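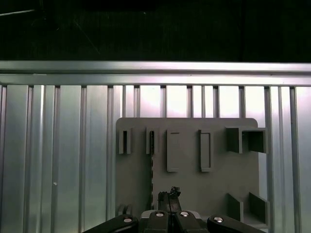
## Beddoe fixture board, gray

A flat board with raised holders on its face, made to stand in front of ribbed aluminum panels or hang from an extrusion rail. Supplied as a bare board or with fixtures fitted. Finish is matte gray on all faces. The upper corners are rounded; the lower corners are square on the bare board and covered by the foot bracket when one is ordered.

### Board

| Item | Value |
|---|---|
| Height | 800 mm |
| Clearance needed behind board | 50 mm |
| Fixture screw | M4, pan head |
| Part number, bare | BD-46 |
| Part number, fitted | BD-84 |

The hole column is for cable ties and for locating add-on parts. It is not load rated. Do not hang a fixture from it without the backing strip.

### Slot holders

Slot holders are narrow upright brackets with a vertical opening. They take flat parts inserted edge first: gauges, steel rules, test cards, thin blades in a sheath. Slot widths differ between holders on the same board, so check the part against the slot before ordering spares. A part that has to be pushed in is in the wrong slot.

Holders are fixed from the rear. Take the board off its mounting before changing one, and tighten both screws by hand first. Thread locker is not used on these screws.

### Mounting

1. Fit the two rail nuts in the groove of the extrusion and leave them loose.
2. Hook the hanger plates over the nuts.
3. Set the board level and tighten from the left.
4. Check that the rear screws do not touch the panel ribs. If they do, use the long spacers.

Boards used with Jumura panels need the long spacers in every case. The ribs on those panels stand higher than the hanger plate allows for.

### Cleaning

Wipe with a damp cloth and mild soap. Solvents leave shiny patches on the matte surface — these cannot be polished out. Slots can be cleared with a dry nylon brush.

### Ordering

Fitted boards are built to order. Send a sketch of the holder layout with the part number; a pencil sketch is fine if the slot widths are marked. Layout questions go to Eleri Ruddock, spares and returns to Lech Tokarz. The shorter Tolia board was dropped from the list in November, but its holders fit this one.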